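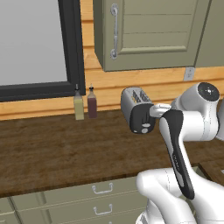 Dark counter, plank wall, sage-green upper cabinet.

I have a theory that the worst thing to happen to home cooking in my lifetime is the recipe with a time at the top of it. You know the one. "Ready in 31 minutes!" Ready for whom? I have never in my life made a thing in the time printed over it, and I've been feeding people since I was tall enough to see into a pot.

My friend Margarida Sampaio thinks I'm being a crank about this. She says the time is only a guide, like the serving suggestion on a box of cereal, and that any grown adult can add a bit for chopping. Fine. But the number does something to you! You look at the clock, you see you're already past the point where the onions were meant to be golden, and they're pale and sulking, so you turn up the heat and burn them. Then the whole dinner tastes of hurry.

Onions are my best evidence, by the way. I've read recipes that want them soft and brown in the time it takes to open a can of tomatoes. Mine take most of a radio show. I once kept the pan on low while I argued on the phone with the water company, and that was a long call, and those were the best onions I've made.

What I'd like is for recipes to go back to telling us what to look for. My old neighbor Şükran Akgül taught me to make lentil soup without mentioning a minute of anything. She said to stir until the spoon started to drag a little, then put the lid on and go do something else. How long was something else? She shrugged. I wrote "shrug" on the card, and it's still there, and the soup comes out right every time (well, nearly – I did once go do something else in the yard and forget I owned a stove).

I do see the other side. If you get home at six and the kids need to be in bed by eight, you want to know whether the stew is a weeknight stew or a Sunday one. I worked evenings at Greltamham for years and lived on toast and eggs, so I'm not going to scold anyone for checking. Tell me it's a long one or a short one and I'm happy. It's the fake precision that gets me, those odd little numbers that make it sound as if somebody stood there with a stopwatch.

And it isn't only the total. "Knead for 12 minutes." With whose arms? My dough in September and my dough in the dead of winter are two different animals. I've had one come together while I was still hunting for the flour scoop, and another that stayed sticky until I gave up and called it focaccia. My cousin Valter says the answer is a stand mixer, and Valter may be right, but he also hasn't baked a loaf since he bought his.

So I've started crossing out the times. I go through with a pen before I cook, and in the margin I write what it looked like when it was done, or what it smelled like. Some of my notes are no use to anyone else. One says "like the bakery on the corner but sadder." I know exactly what I meant by it, and last night the rolls smelled just like that, so I took them out and we ate them with too much butter.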